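Buy the boring gripper first

Every few months someone in our building wants to spend the year's hardware money on a hand. They have seen a video of five fingers turning a pen over, and they want one. I understand the appeal. I have also spent most of the past year swapping grippers on and off the same two arms, and I have come around to a dull position: for most of what a small lab or a small manufacturer wants a robot to do, a parallel-jaw gripper with good fingertips is the right purchase, and the money left over should go into cameras, cabling and someone's time.

I should say where that comes from. We ran three end effectors through the same set of pick-and-place jobs between March and the end of winter. One was a plain two-jaw electric unit from Stadberg. One was a three-finger adaptive gripper from Rorex, which costs a good deal more and comes in a nicer case. The third was a suction cup on a compliant mount that Aníbal Garcia put together from parts we had in the drawer. Each got 2,000 attempts, same objects, same operators, same lighting as far as we could manage it. The two-jaw gripper completed 1,229 without help. The three-finger one completed 878. Suction managed 802, nearly all of them on flat-sided things, as you would expect.

I don't want to oversell those numbers. They belong to our objects and our bench, and a lab that handles bagged lettuce would get a different order. What interests me more is how each one failed, and how long it took us to work out why.

When the two-jaw gripper missed, the cause was usually plain within a minute. The jaws closed in the wrong place or at the wrong angle. You could look at the wrist camera, see the pose was off, and go fix the pose. When the three-finger gripper missed, we argued. Was it the grasp planner, the finger stiffness setting, the order the fingers closed in, or the object shifting as the first finger touched it? We kept a shared log of faults and the Rorex entries ran three or four lines each, often ending with a question mark. The Stadberg entries were things like "10 mm high" or "jaws 20 degrees off".

That difference matters a great deal if you are collecting demonstrations or training a policy. Every degree of freedom you add to the hand is one the operator has to control and the model has to learn. Our operators could drive the two-jaw unit properly by lunch on their first day. With the three-finger unit they were still choosing between grasp modes a week later, and each of them settled on a different favourite, so the data from one operator didn't look much like the data from the next.

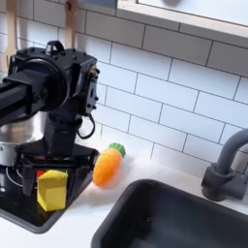 Fingertips are where I would put the first bit of spare money. People compare grippers on stroke, force and payload, and then bolt on whatever pads came in the box. The test objects we use on the toy kitchen counter are not hard to hold in any deep sense, but they ask for different things. The yellow foam block is chunky and not quite square, and it will squash under a force that a rigid object wouldn't notice. The carrot is plastic, ridged and tapered, with a bumpy green top, and if it is lying diagonally you have to turn the wrist to match before you close. A flat metal plate does neither job especially well. We tried a silicone pad, a ribbed rubber pad and a soft printed tip from Loureiro, and the gap between the worst and best of those was larger than the gap between some of the grippers.

The soft tip wasn't the winner, by the way. It held the carrot beautifully and then wouldn't let go of the foam. The ribbed rubber was the one we kept.

The usual objection is that a two-jaw gripper is a dead end. It can't do in-hand manipulation, it can't use scissors, it can't button a shirt. All true. If your project is in-hand manipulation, buy the hand, and budget for a second one while the first is away being repaired. But I would ask people to write down the tasks they need done this year and count the ones that need fingers moving independently. When we did it, the answer was two, out of a list that filled a page. One of those was removed when we realised we could put the part in a simple jig.

There is a fair version of the objection that I do take seriously, and it is about tight spaces. A parallel-jaw gripper with its wrist motor sitting above it is a bulky thing. Reaching down beside a pot or into a sink, the tips may have plenty of room while the housing does not. We had more stops from the wrist brushing something than I would like, and a slim hand on a slim wrist would have avoided a fair share of them. Longer fingertips help, at the cost of some stiffness. So does teaching operators to come in from the open side. Neither is a full fix, and if your work is mostly inside cupboards I would weigh this more heavily than I have.

Cables deserve a paragraph as well. The loop of cable at the wrist is the least glamorous part of any arm and it caused more lost time for us than the gripper motors did. Too short and it pulls at the last joint when the wrist rolls. Too long and it catches on whatever is tall and nearby, which in a kitchen layout means the tap. The three-finger unit needed a thicker cable with a stiffer jacket, and we had to limit the wrist range to protect the connector. No spec sheet I have read mentions how the cable behaves. Ask the supplier to send a video of the wrist going through its full roll with everything plugged in. If they can't, assume the answer is bad.

Controllers I have less to say about. We ran everything through a Zidatport box in the end, mostly to have one command format for all three grippers. It added a small delay that you could feel when teleoperating and then stopped noticing after an hour. The vendor controllers were each slightly faster and each had their own idea of what "closed" meant. One reported position in millimetres, another as a fraction of stroke, and the suction rig reported nothing at all until Aníbal added a pressure sensor. If you intend to compare grippers seriously, sort that out before you start. We didn't, and threw out our first two weeks of trials.

On cameras, my view is simple. A second fixed camera, off to the side and a bit above the counter, did more for us than any gripper upgrade. From overhead, the arm hides what it is about to grab. Even from the side, small objects can end up behind the gripper plates just when you want to see them. Two views at different angles get you most of the way, and two decent cameras cost far less than the difference between a two-jaw gripper and a hand.

I know how this reads to people who work on dexterous hands for a living. The hands are getting better quickly, and somebody has to buy them while they are still awkward or they won't improve. I would like that somebody to be a group with a mechanical technician on staff and a research question that is about the hand. A team of four trying to get a robot to tidy a counter reliably is in a different position. They will lose months to the hand and report those months as work on the task.

Our Rorex unit is back on its arm this month for a bottle-opening job, one of the two on our list that called for it. It is doing reasonably well. The Stadberg is on the other arm, with its third set of rubber pads, and I have ordered a spare set of jaws for it.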